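Whether a machine can do the housework is a question that public bodies are now obliged to answer, since it has begun to arrive in the form of budget proposals. The Ludmont housing authority received two such proposals this year. Both asked for money to place mobile robots in supported apartments, where they would fetch food, clear tables and load laundry for residents who find those tasks difficult. The authority declined the first and deferred the second. This essay argues that it was right on both counts, and that the grounds it gave should be adopted more widely.

The case for the proposals deserves a fair statement. Home care in the Ludmont district is short of workers. Residents wait for visits, and a visit may be spent on small errands that leave little time for bathing, medication or conversation. If a machine could bring a carton of milk to the table and return it to the shelf, the visiting aide could attend to matters that call for a person. Ruba Saab, who prepared the second proposal, put the argument in terms of hours, and her arithmetic was sound. The weakness lay in the word "could."

## What a chore consists of

Public debate tends to treat a chore as a single act. Those who manage care services know that it is a chain of acts, most of which go unrecorded because the person doing them does not notice them. Putting away groceries requires opening a door that may stick, judging which shelf has room, moving what is in the way, and deciding that the lettuce from last week should be thrown out. A failure at any link is a failure of the whole chore. A bag of groceries left halfway between the counter and the refrigerator is worse for a resident with limited sight than a bag that was never moved.

The same point holds on the shop floor, where automation has a longer record. The packing plant at Larneck has used fixed robot arms for years, and they perform well. They do so in a space built for them. The parts arrive in the same position, the lighting does not change, and a technician is within calling distance. When the plant tried a mobile machine for restocking supply cabinets, the trial ended after three weeks. The machine could lift every item it was asked to lift. It could not cope with cabinets that workers had filled in their own way, with boxes turned sideways and small items pushed behind large ones.

Jad Mahasneh, the operations manager who oversaw that trial, has described it as a success in the sense that it told the company what it needed to know. The author agrees. It is regrettable that so few trials are reported with the same candor.

## How the evidence is gathered

The proposals submitted in Ludmont relied on two kinds of evidence. The first was a set of demonstrations in a furnished test kitchen in Bernbridge. The second, and much the larger, was a body of results from simulation, in which a computer model of a robot performs tasks in a computer model of a home.

Simulation is a proper tool and should not be dismissed. It allows a developer to repeat a task many times without damage to people or property, to change the layout of a room at no expense, and to find errors early. The summary attached to the second proposal reported 1033 simulated attempts at kitchen tasks. No care agency could arrange that number of supervised attempts in occupied apartments within a single budget year.

The difficulty arises when results of this kind are carried over to real homes without adjustment. A refrigerator is a useful case, as it is the appliance most often named in the proposals and among the hardest to deal with. The machine must bring its arm into a confined space, pass the shelves and bins without striking them, and close its grip on something small that may stand well back from the front.
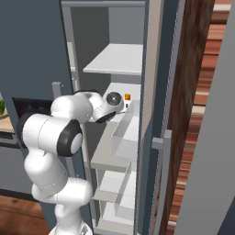 Real refrigerators add to this a good deal that a model may leave out. Shelves are crowded. Jars are sticky, and bags sag when lifted. Doors swing shut on their own in older buildings where the floor is not level. Glass and clear plastic, which are common in these appliances, can be difficult for cameras to read. A resident may also be standing at the open door, waiting for lunch, and may reach in at the same moment as the machine.

None of this can be settled by argument. It can be settled by supervised trials in ordinary apartments, with the results published in full. The second proposal set aside funds for 105 hours of such work. For a service meant to operate every day among people who cannot easily step out of its way, that figure is too low.

## What should be required

The authority's written decision asked the applicant to return with three things: a count of completed chores in occupied homes, a record of every occasion on which a person had to step in, and an account of who would be responsible for food spilled, broken or left out to spoil. These are modest requests. Any cleaning contractor would expect to meet them.

Funding bodies elsewhere should ask for the same. They should also ask that a chore be defined from the resident's side, beginning with the request and ending when nothing remains for anyone else to do. A machine that completes most of a task may still have value in a warehouse, where staff are present to finish it. In the home of a person living alone, the unfinished part falls to the one least able to do it.

The Saliba Foundation, which supported the first proposal, has objected that standards of this kind will slow progress. They may. The authority's duty is to its residents, and the aides who visit them need to be hired and paid this winter whatever the machines can do by then. The deferred proposal will be heard again in January.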